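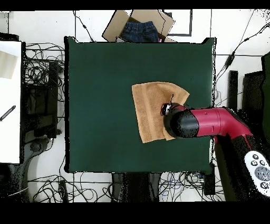
Vatico publishes the Plenard Practice for robots that handle cloth

30 shares 2 comments

October 20, 2025 — Vatico today publishes the first full edition of the Plenard Practice, a set of working rules for teams who use robot arms to pick up, spread and fold textiles on a table. The document is free to read and may be used by any laboratory, school or workshop. It was written together with Jandetti, a maker of linen for hotels, and with Agudelo, which offers training in machine safety.

The Practice covers small work cells where a person and an arm are often in the same room, and where the material on the table is soft. The towel is its reference object. A towel has no fixed shape, it can be held at a corner or pressed in the middle, and it seldom lies the same way two times. The authors of the Practice believe that many existing in-house rules were made with hard parts in mind and give little help to the person who must decide if a lifted corner counts as a good grasp.

"We had good rules for the arm and almost no rules for the towel," said Rochelle Waaka, head of technical practice at Vatico. "Two of our teams would look at the same attempt, and one team wrote down success and the other wrote down failure. Both were honest. They only had different words in their heads."

For this reason the first chapter is a list of terms. It explains in everyday words what is meant by a fold, a ridge, a hem, a lifted corner and a flat towel. A towel is called flat only when no part of its edge lies under another part. A grasp is called a corner grasp when the fingers close on the fabric next to the corner, and an inner grasp when they take it anywhere else. Every attempt is recorded under one of these names before its result is recorded.

The second chapter is about the work area. Its main requirements are:

- The table or mat has one plain color, clearly different from the color of the cloth.
- The reach of the arm is measured and written down before the first session, and again after any change to the base or the fingers.
- Loose cables are kept out of the space where the arm moves and out of the path where the operator walks.
- The operator can reach a stop control without stepping over anything.
- Nobody puts a hand under a lifted cloth while the arm has power.
- When a session ends, the arm is brought to its rest position and the operator signs the log.

The third chapter deals with records. A failed attempt is kept in the log in the same manner as a good one, with the same details. If an operator changes the position of the cloth by hand between two attempts, this is also written. A cloth is replaced after 500 grasps, and the new cloth receives its own number in the log.

The rules were tested in a trial that began in February. The teams recorded 3330 attempts in the trial, of which 1289 were corner grasps. The results were read by a second person who did not know what the first person had written. Where the two did not agree, the wording of the rule was discussed and, in many cases, changed. The definition of a flat towel was written again four times.

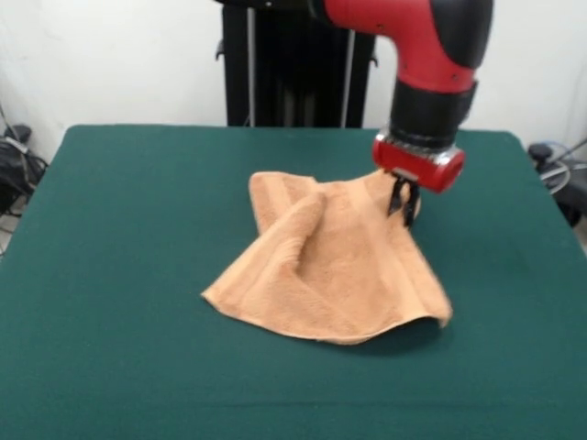 Leonie Tuhiwai

The corner grasp was the subject of the longest discussion. When the gripper fingers pinch a towel and raise it a little, the fabric makes a peak like a small tent, and the rest stays on the table in folds. Some members of the working group wanted to call this a success at once. Others wanted to wait until the cloth was fully in the air. The published text has two separate entries, "held" and "lifted clear," and a team must fill in both.

"Our people in the laundry understood this immediately," said Prakash Kurian, product manager at Jandetti. "To hold a towel and to carry a towel are two different jobs. I am glad that the paper says it also."

Agudelo was responsible for the parts on safe behavior near the arm. Its trainer Normand Vachon asked that each rule be short enough to be read aloud at the start of a shift. Rules that were too long were divided, and a few were taken out and moved to the notes at the back.

The Practice is voluntary. It does not take the place of national law, of the instructions from the manufacturer of the arm, or of the risk assessment which each site must make for itself. Vatico does not give certificates for it and does not plan to do so. A team that follows the text may say so in its reports, if it names the edition and lists any rule it did not follow.

Comments from users are welcome and will be collected for the second edition. The working group is mostly interested in reports on thin fabrics and on clothes with buttons or zippers — these are not covered well at present. Comments should name the number of the rule and, if possible, include the log of the session.

Vatico will hold an open reading of the text for new users. There is no fee, and no earlier experience with robots is needed.

Press contact: Flynn Maihi, communications office, Vatico

Shares: 30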